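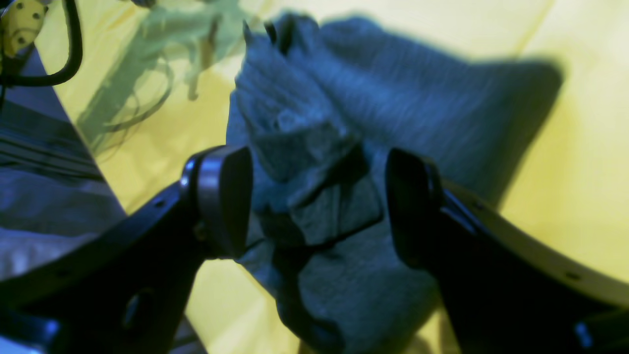
Figure 4. Gray-blue cloth bunched on the yellow surface.

Section 3: Sorting and Folding Soft Items

By now your Birudo folding station should be standing level, with the cover smoothed out over the top and the four corner clips pressed home. If the cover still has its shipping creases, don't fret over them. They relax after a few days of use, and a light pass with a cool iron will hurry them along if you have company coming.

Before you fold anything, take a few minutes to open up your laundry. Items come out of the basket in knots more often than we'd like, and a knot folded flat is still a knot in the drawer.

1. Lift one item from the heap and set it on the cover, well in from the edge.

2. Find the middle of the bunch and loosen it with your fingertips. Work outward, a little at a time. Please don't shake knitted things hard - the shoulders stretch, and they don't go back.

3. Look for a seam. Any long one will do, and it makes a much better guide than a hem, which tends to wander after a year or two of washing.

4. Lay the seam straight, front to back, and let the rest of the fabric settle on either side of it.
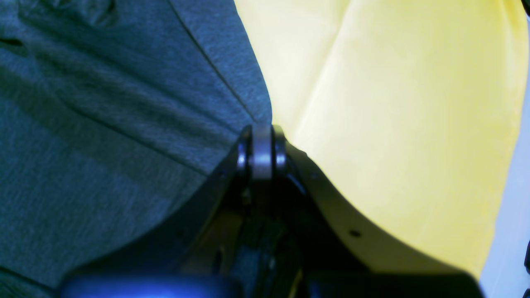
Jersey and sweatshirt knits will want to sit in soft, hollow folds at this stage, and it's fine to let them. Press the hollows down with a flat palm, starting at the seam and moving toward the sides. Fleecy fabrics puff up again the moment you let go, so give those a second pass and then leave them be.

5. Fold the left side in, then the right. Turn the bottom up to meet the top and smooth the whole bundle once more.

6. Move the finished item to the Mumier tray (sold separately, part 687) or to any clean shelf you have handy.

Note: The cover is held on by clips alone, so it will creep a little if you drag heavy things across it. Lift towels and blankets into place, and check the clips every Thursday or whenever your wash day happens to fall.

Caution: Do not stack more than 13 folded items on the station at one time. The top is built for sorting and folding, and a tall pile has a way of leaning just when you've turned your back.

Caring for the cover

Wash the cover by itself the first time, in cool water with a mild soap. Yellow shows lint from darker clothes, as many of our customers have written to tell us, and a dry lint brush between loads keeps it looking cheerful. Hang it to dry over a rail, then smooth it by hand while it's still a touch damp. Bleach will spoil the color, so keep it well away.
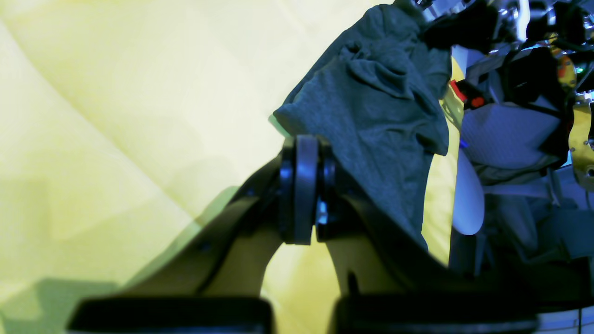 Figure 6. Soft diagonal creases in pale yellow fabric.

Replacement covers are listed under Bisgaard Soft Goods at the back of this booklet.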